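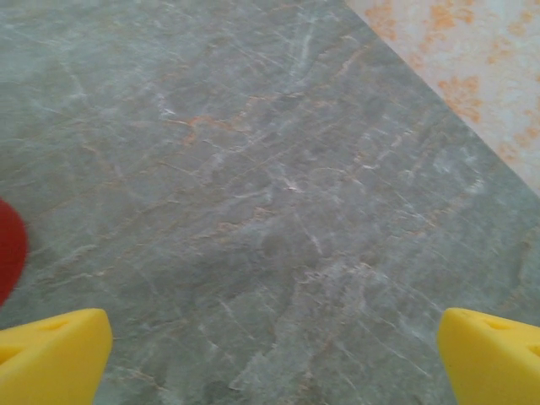
Gray marble, white veins and some rusty orange ones

How do I get a ring off a marble counter without making it worse?

Posted by Timo Rathjen in Kitchens & Counters, Wednesday

We bought our house in Ginmont last year and it came with a gray marble counter that my wife loved on sight and I have been apologizing to ever since. It has pale veins going every which way and some orange ones that I spent my first evening trying to scrub off, thinking they were spilled curry. They are not curry. They are geology.

My problem is newer. Near the stove there is now a ring the size of a drinking glass. It's paler than the stone around it and you can't see it at all from straight above, but if you crouch down and look toward the window it shows up like the moon. I believe it came from a glass of lemonade. I have tried dish soap, warm water, and a spray from under the sink called Dulex that the last owners left behind and that says "all surfaces" on the front in very large letters. The back of the bottle has a longer opinion but it's in print I can't read without my other glasses. The Dulex may have added a dull patch next to the ring. I'm choosing to believe it was already there.

My brother-in-law says baking soda. A man at work says vinegar "gets anything off anything." My mother-in-law is coming in April and she is a croucher.

Is this a stain? Can I fix it myself? The only stone place in town quoted me 1400 dollars to come and refinish the whole counter, and he said it over the phone in the tone of someone who had already spent it.

Volker Harms
Marked as most helpful

Put the vinegar away. Put the man from work away too if you can manage it.

What you have is an etch. A stain is something that soaked in and made the stone darker: oil, wine, coffee, the usual suspects. An etch is a spot where acid ate a little of the polish, so the light bounces off it differently. Marble is mostly calcium carbonate, and lemon juice treats it the way it treats a Tums. That's why you only see the ring from the side. No cleaner will take it off, however large the letters on the bottle, as there's no dirt there to remove. Vinegar would give you a second, bigger ring to keep the first one company.

Good news: a light etch on polished marble is a job a patient person can do at home. You want marble polishing powder, the kind sold for etch marks. It's a very fine abrasive, usually with tin oxide or aluminum oxide in it. Any stone supply place will have some.

First work out what finish you've got. If the counter reflects the window like a mirror, it's polished and the powder will work. If it has a soft, satiny look all over, it's probably honed, and polishing powder will leave you a shiny spot in the middle of a dull counter. Then you'd be back here asking how to get rid of that. For honed stone you want a honing powder or a fine pad.

Assuming it's polished:

Wash the area with plain water and a drop of dish soap, rinse it well, and dry it. All that Dulex needs to be gone.

Pick a test spot you'd never see, behind the toaster or under where the bread box lives. Do the whole process there before you go anywhere near the ring. I know you'll want to skip this. Don't.

Sprinkle on a little powder and wet it until it's like thin pancake batter. Take a damp white cloth (not a colored one, the dye can come off) and rub in small circles with firm pressure. The jar will give you a time, often a couple of minutes, and your arm will tell you it has been an hour. Keep it wet. If it dries out and drags, add some water.

Wipe it up, rinse, dry, and crouch. If the ring is fainter but still there, go again. It took me 3 rounds on a bathroom vanity after somebody in my family parked a bottle of toilet cleaner on it. Feather out past the edge of the mark as you go so you don't end up with a shiny disc.

If you can feel the ring with your fingernail, stop. That's deeper than powder will reach and it needs a pro with diamond pads. But you don't need the whole counter done. Ask for a spot repair, and call somebody in the next town over. The last one I paid for was 90 dollars, and the fellow ate two of my sandwiches.

Leave the orange veins alone, by the way. Rusty colors in marble are commonly iron in the stone. If you ever did manage to scrub them off you'd have gone through the counter.

After that: coasters, a pH-neutral cleaner, and cut your lemons on a board. Sealer is fine, and it slows down stains, but it does nothing to stop an etch. People get very upset with me when I say that, generally people who have just paid for sealer.

Skarkholm

baking soda paste, leave overnight, cover with plastic wrap. worked great on mine

(mine is granite and it was an oil spot but same idea)

Jääskeläinen

It's not really the same idea, Skarkholm, but a baking soda poultice is a decent thing to know for the day Timo drips olive oil. It pulls oil out. It won't put polish back.

I'll offer the lazy view. We have had marble for 7 years, with children, and there must be a ring for every glass of orange juice ever poured in this house. For the first year I chased each one with a little jar of powder. Then I got the flu, fell behind, and discovered that once there are enough of them they stop being rings and turn into "patina," a word that has saved me many weekends. If you can't stand it, you can have the whole top honed one day, and new etches hardly show on a honed finish.

For April, I suggest a large fruit bowl. Set it on the ring. Leave lemons out of it.

Comment from Timo Rathjen

Thank you all, even granite. It's polished, I can see my whole worried face in it. Fingernail feels nothing. Powder is ordered and I've picked my test spot behind the toaster, where I have found another ring. That one's not mine.

Comment from Volker Harms

Then you've got something to test on. Start there.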